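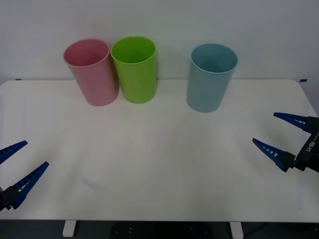 Julthorpe Bus Complaints

1,331 letters about buses, typed up by Katherine Quispe and Ulises Carhuamaca. Each row has a date, a route and the grievance, spelling untouched.

Known problems

Route 20 is over-represented. Anyone who has waited for it will understand. In 4 letters the writer is angry about a train; we left them in.

Names are removed, apart from the name of one dog.

Licence

Use it as you like. Corrections go to Lucero Ríos, who replies faster than the bus company did.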